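Início | Cadernos | Oficina | Dobragem | Entradas anteriores | Pesquisar

Caderno da oficina, 13 de abril de 2021

Continuação da dobragem. Segunda semana com a pinça de mão e continuo sem saber responder à pergunta que a Flumard nos fez em março, que era simples: se isto entrar na lavandaria, o que passa a fazer quem hoje está à mesa? A proposta da Dridwood tem uma página inteira sobre "libertação de tempo qualificado". Li-a outra vez ao almoço. Não diz para onde vai o tempo.

Objetivo do dia: 200 demonstrações de dobragem, T-shirts e panos misturados. Ficámos em 140. O Waqas acha que é um número bom e eu também acharia, se não fosse o número que serviu para fazer o orçamento. Quem escreveu a folha de cálculo contou o tempo de dobrar e esqueceu-se de tudo o resto: desfazer a peça, pousá-la outra vez de maneira diferente, alisar o tecido de baixo, confirmar que a gravação abriu, recomeçar porque não abriu.

Das 140, 43 foram para o lixo na revisão da tarde. Motivos, por ordem do que me irritou mais:

- a ponta da pinça apanhou o forro juntamente com a peça (a maior parte)
- peça largada a meio e apanhada com a outra mão, o que numa lavandaria toda a gente faz e aqui conta como erro
- início ou fim cortado
- duas em que o operador parou para pensar

Gostava de guardar as últimas. O Gediminas Ozoliņš diz que pausas estragam o treino e pediu para as tirar. Tirei-as, com nota. Registo aqui que discordo: quem dobra pára para pensar quando a peça vem torcida, e se só ensinarmos as peças fáceis vamos receber de volta uma máquina que dobra peças fáceis. As difíceis ficam para uma pessoa, todas seguidas, o turno inteiro. Na Flumard as fáceis são o descanso das difíceis. Foi a encarregada da mesa quem mo explicou quando lá fomos, e no relatório da visita isso não aparece porque o modelo não tinha campo para "ritmo".

Sobre o forro. Enquanto estiver frouxo a pinça vai apanhá-lo. Voltámos a esticar e a prender na borda, e mesmo assim ficam rugas compridas na diagonal. Não tenho nada contra rugas, a mesa da Flumard também as tem. Tenho contra gastarmos a manhã a tratar do tecido de baixo e depois anotarmos "preparação: 5 min".

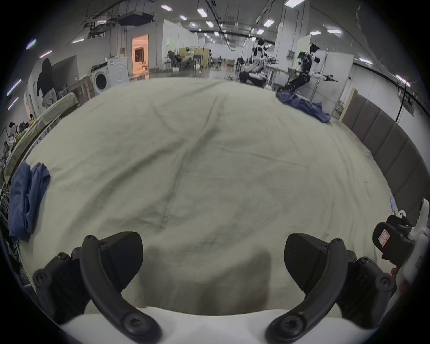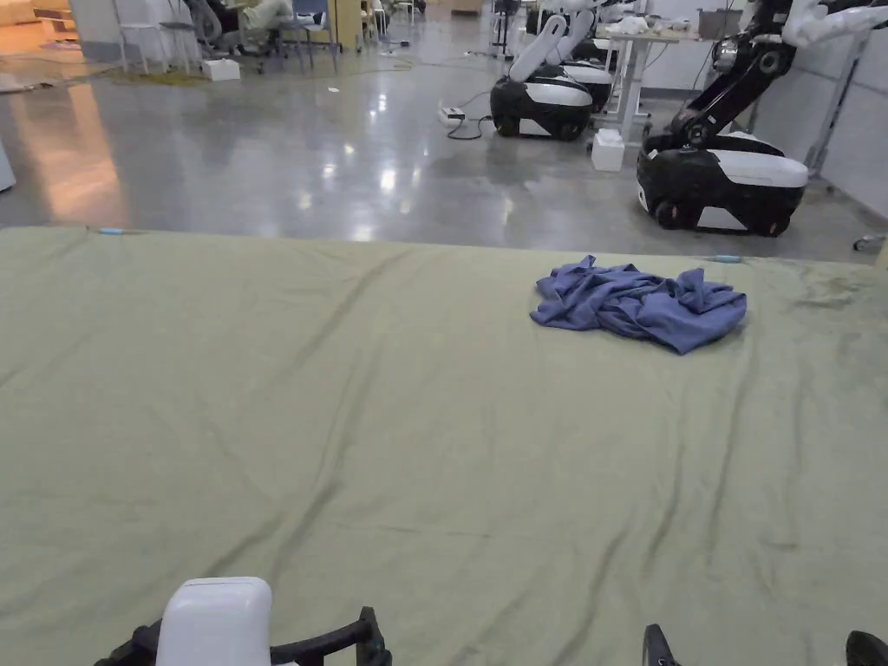

Dobragem, forro bege na primeira e verde na segunda.

Mãos e pulsos. Fiz eu própria um bloco depois do almoço, para não falar de cor. A pinça não é pesada, mas obriga a segurar tudo com a mesma força e no mesmo ângulo, e ao fim de uma série curta o polegar queixa-se. Com as mãos nuas dobro um pano sem olhar. Com a pinça olho o tempo todo, e quando acabo sei menos do pano do que sabia antes: não sinto se está direito, se a costura ficou por dentro, se ainda tem humidade. Isto último importa muito na lavandaria. Uma peça húmida volta para trás, e quem decide são os dedos. O Drullby (o modelo, versão desta semana) não tem nenhuma entrada para isso. Perguntei se ia ter. "Numa fase seguinte." Já perdi a conta às coisas que estão na fase seguinte.

O Waqas Ghumman, que fez a maior parte dos blocos, não se queixa. Também não se senta. Pedi que a partir de amanhã se troque de operador a cada bloco e que o descanso entre no plano como tempo de trabalho. Se a recolha vier a ser feita pelo pessoal da Flumard, como a Dridwood quer, então isto é uma tarefa nova, com esforço próprio, e tem de ter nome e pagamento. Na proposta chama-se "participação dos colaboradores". Pede-se às pessoas que ensinem o gesto delas, peça a peça, a uma coisa que depois se vende ao patrão delas. Pelo menos que esteja escrito quem fica com as gravações e se alguém pode dizer que não.

Há argumentos do outro lado e ponho-os aqui para não parecer que só sei resmungar. O lençol de ajuste é um trabalho horrível e ninguém na visita o defendeu. Levantar cestos cheios também não. Se me trouxessem uma máquina para essas duas coisas eu assinava hoje. Só que o lençol de ajuste saiu do âmbito na primeira reunião por ser "geometricamente desfavorável", e os cestos nunca entraram. Ficámos com as T-shirts, que a equipa da Flumard dobra enquanto conversa.

Teste do modelo ao fim da tarde, no canto da sala Urbonaitė. Uma peça de cada vez, posta por mim sem a arranjar. Não vou escrever percentagens sobre tão poucas tentativas, embora saiba que amanhã alguém as vai pôr num diapositivo. Apontamentos soltos:

- com a peça aberta e de frente, dobra. Devagar, mas dobra, e o resultado passava numa prateleira de arrumos
- com uma manga virada para dentro, insiste na manga que não existe
- com a peça amontoada, puxa um canto, pára, puxa o mesmo canto
- em duas tentativas alguém estendeu a mão e compôs a peça. Foi por simpatia, e percebo-a, mas invalida a tentativa. Peço que não se faça

Este último ponto devia interessar mais gente. Toda a gente na sala ajuda a máquina sem dar por isso. Endireitamos a peça, tiramos o cabo do caminho, repetimos quando falha e dizemos que "agora foi". Na lavandaria essa ajuda vai ser feita por uma pessoa com contrato de dobradora e metas de dobradora, e não vai constar de medição nenhuma. O Gediminas respondeu que em qualquer instalação há um período de adaptação. Perguntei adaptação de quem. Ficámos por ali, ele tinha chamada.

Contas da produtividade: a Dridwood fala em quase 200 peças por turno sem intervenção. Pedi a definição de intervenção por escrito. Se compor uma manga não conta, o número não me serve. Se conta, quero ver o registo.

Por fazer:

- esticar o forro verde antes das nove e fotografar a borda com as molas novas, se chegarem
- passar as rejeitadas por "forro apanhado" ao Waqas para ele ver se há um ângulo que se repita
- folha de intervenções: quem, quanto tempo, o que fez. Em papel, ao lado da mesa, senão ninguém preenche
- recuperar as duas gravações com pausa. Estão na pasta de excluídas, não apagar
- escrever à encarregada da Flumard e perguntar se quer vir cá um dia inteiro. Um dia de trabalho, pago, sem visita guiada
- carregar as baterias das pinças, ficaram as duas em baixo

Acrescento das seis e tal: o Waqas discorda da minha parte sobre o polegar. Diz que é do modo como eu agarro e que ao terceiro dia passa. Pode ser. Fica registado e volto a medir na quinta, com os mesmos blocos e outra pessoa.

Caderno interno da oficina, sala Urbonaitė. Correções e comentários: deixar nota na entrada. © 2021. Voltar ao topo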